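Monday, February 1, 2021
Play kitchen table, layout notes

Went through the toy kitchen set against the Wirora packing list. The list calls the green bowl a "strainer" on one page and a "basket" on the next. I'm using "green bowl" until Hwa-young Hwang picks one. Box 2677 is the food, box 3556 is the dishes.

Layout for now: plate toward the far edge, orange piece on one side of it and strawberry on the other, banana nearer the middle. Oven stays on the right with its handle facing in, blue bowl next to it.

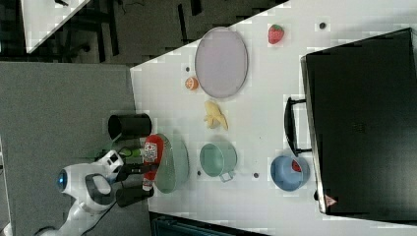
Table layout with red bottle, green pot and oven.

The bottle is the awkward one. It rolls if it's set down on its side, so I want a spot for it on the layout sheet - left side, by the green bowl. Label up if possible.

Colors are fine against the white top. The plate is the palest of the big pieces and I'd still like a darker one. Pletier has them, but the minimum order is 200.

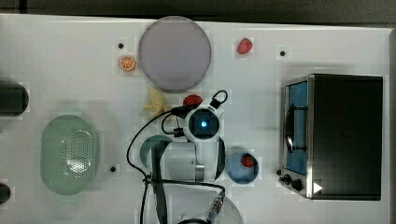
Left the oven where it was in October. Moving it closer to the middle would crowd the blue bowl, and the door needs room to open. To do: fix the list wording, ask Pletier about samples, print a new layout sheet.

Recent entries
Jomureck shelf labels
Ahmadpour order, missing lids
Toy food washing, batch 5
Storage boxes, new numbering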